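Comparison of Two Needle Driver Jaw Sets and Two Input Mappings for Bench Suturing

Project report, Ecaterina Ardeleanu and Obsa Weldu
Submitted Apr 17, 2020

1. Purpose

The project compared two jaw sets for the wristed needle drivers on the lab's two-arm bench robot. The Geveck set has plain jaws. The Pranano set has a cross-hatched gripping face. Both were run under two input mappings, position scaling and rate control, on the Domański controller. The question was how often the needle or thread had to be regrasped during a stitch, and whether the choice of mapping changed the answer.

2. Setup

All trials used a fixed camera and a suturing surface clamped at the same height. The surface was kept moist so that thread drag would be closer to clinical conditions. One operator drove both arms from the console while the other logged events. Each stitch was split into four phases: needle pickup, drive, handover and tie.

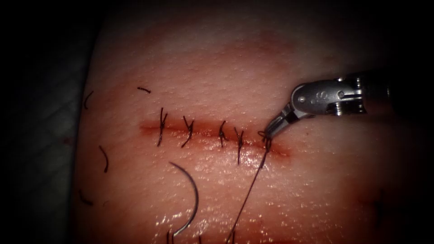
Operators swapped roles after every six stitches to limit fatigue. A total of 90 stitches were logged. Tails were trimmed between stitches and left where they fell until the end of a block, as clearing them meant moving the arms and repeating the home position check.

3. Definition of a regrasp

A regrasp was logged when the jaws opened and closed again on the same object without the phase advancing. Slips that the operator corrected by rotating the wrist alone were not logged. This rule was changed once, after the pilot block, and the 18 pilot stitches were left out of the results for that reason.

4. Handover phase

Most regrasps fell in the handover. The receiving jaws have to approach at an angle that clears the other tool, and the thread tends to sit in the path of the lower blade. Under rate control both operators overshot and backed off — a habit that did not fade with practice. 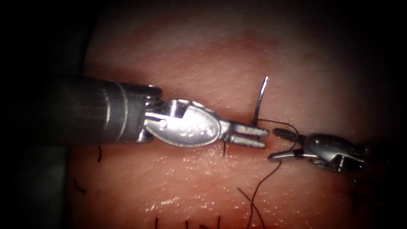 Under position scaling the approach was slower but needed fewer corrections. Jaw set made little difference to the approach itself. It mattered after closure, when the plain jaws let the needle roll if it was held near the tip of the blades. The cross-hatched jaws held the needle angle better but marked the thread during ties, and two threads broke at the marked point.

5. Results

With the cross-hatched jaws and position scaling, 92 per cent of phases were completed without a regrasp. This was the best of the four combinations. Plain jaws with rate control gave the poorest result, and the other two could not be separated with the data available.

6. Limits

Both operators were beginners and knew which jaw set was fitted. Grip force was not measured. The Grernano force sensor ordered for the wrist is due in August, and the tie phase should be repeated once it is installed.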